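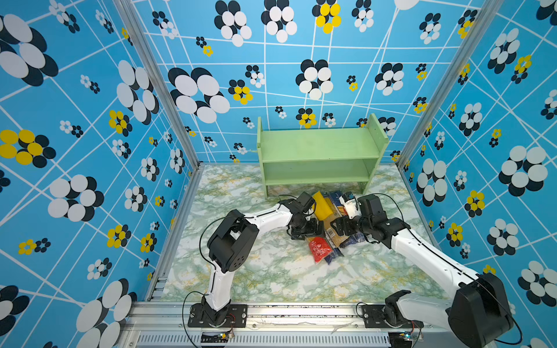

Blue wallpaper, flowers everywhere.

I finally made it to the Bravmont print show in August, and wow, I was not ready for the top floor! It has 16 woodcuts hung really low, so you end up crouching with a bunch of strangers. I stayed about 2 hours and skipped lunch (worth it).

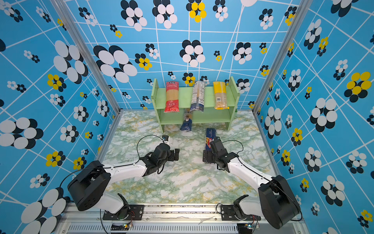
Getting in

Tickets are $13 at the Clivico desk. Go before noon if you can, the stairs get packed. I'm going back for the Muriithi room, which was closed for rehanging when I went.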